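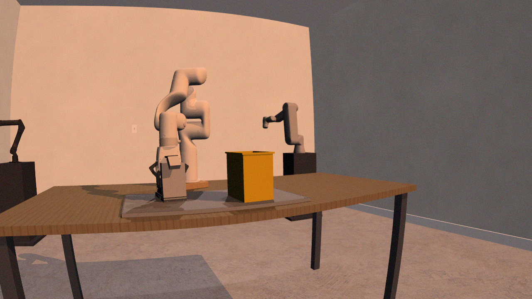 Orange box, open top, on a grey mat. White arm next to it.

Stundelum Boards > Home & Household > Storage

Topic: Lids or no lids? (long, sorry)

ningsih_h
Posts: 3,205

OK so I have spent most of January redoing the hall closet and the shelf over the washer, and I have landed firmly on team No Lids. I know half of you are going to yell at me. Go ahead!

My reasoning is that I had lids on everything for years and all that happened was stuff piled up on top of the lids. Mail, gloves, one sock, a bag of bird seed. To put away a roll of tape I had to move the pile, pop the lid, drop in the tape, close the lid, and put the pile back. So of course I didn't. I just set the tape on the pile.

Now it's all open boxes and I can throw a thing in from three feet away. My husband can too, and he has never closed a lid in his life. The closet has stayed decent for longer than it ever did before.

Anyway I have a stack of Kulliven lids in the garage now and I can't decide if I should keep them for when we move. What does everybody else do?

-- Ningsih Harahap, still finding gloves

marmalade_jo

Keep the lids!! You will want them for the truck. I tossed mine and then paid for plastic wrap and had crayons all over the back of my sister's van anyway.

Day to day I'm with you though. Open boxes in the kitchen changed my life, mostly for snacks and the little packets of soy sauce.

dustyrhodes_52

Hard disagree, and I'm going to guess you don't live next to a gravel road. I do. Anything open in my house has a film on it in a week. I had open bins of yarn and ended up washing yarn. Have you ever washed yarn? It's a whole afternoon and then you've got wet ropes hanging off the shower rod.

Lids. Always lids. Put a label on the short side and quit piling junk on top, that's a habit problem and a new box won't fix it.

ningsih_h

Ha, fair, it is a habit problem. But I'm 51 and I've had the habit the entire time, so I would sooner change the box than wait on me.

You do have a point on dust. I moved the good tablecloths to the one zip bag I had left. Everything else in that closet gets used often enough that it doesn't sit there collecting anything. Batteries, tape, dog leash, light bulbs. Who cares if a light bulb is dusty.
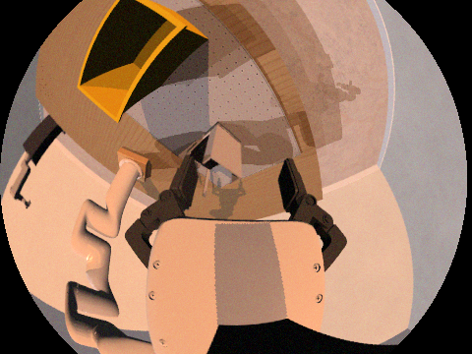 The part I'm still stuck on is the height of the sides. My old boxes were deep, and with deep ones I can't see what's at the bottom, so I buy more of it. I found 7 packs of the same picture hooks. Seven! The shallow ones are great for seeing into but they eat up shelf space, and the shelf over the washer is not adjustable. The Lau shelf in the closet is, thank goodness, but whoever put it up before us lost two of the pegs.

Has anybody cut down a deep plastic box? I was thinking utility knife and then sand the edge.

SekarP

I cut two of them down last summer. Don't use a utility knife, it skates all over the place and I nearly got my thumb. Tin snips worked much better. Make a pencil line all the way around with a ruler first. Mine still came out wavy on one side and I turned that side to the wall.

Also they get floppy! The rim is what holds the sides straight, so once you cut it off the long sides bow out when the box is full. Fine for socks, bad for cans.

dustyrhodes_52

And this is why you buy the right size to begin with. There's a closeout place in Kedel that has shallow ones out front in a big cage, mixed colors. Bring your measurements because nothing is marked.

marmalade_jo

Is that the one by the car wash? They were out of everything but lime green when I went. I bought the lime green. I regret the lime green.

ningsih_h

I would honor the lime green, bright boxes are easier for me to find in a dark closet. My mother used to put all the first aid stuff in the loudest box she owned and you could send any kid in the house to get it.

Sekar, thank you, you just saved my thumb. I think I'll skip the cutting and try standing things on end in the deep ones, like files in a drawer. Picture hooks in front this time.

SekarP

That works for flat packs! For the small stuff I put a cut-down milk carton inside the big box. Ugly but free. Rinse it really well, ask me how I know.

Sekar Pasaribu

dustyrhodes_52

Milk cartons. With no lid. In a closet. I'm going to go lie down.

ningsih_h

You do that, Dusty. If you want a stack of Kulliven lids they're yours for the price of picking them up -- I'd keep a few for the truck like Jo said, but the rest are just leaning on the water heater. I can measure them after supper and post the sizes.

dustyrhodes_52

Yes please. Post the sizes.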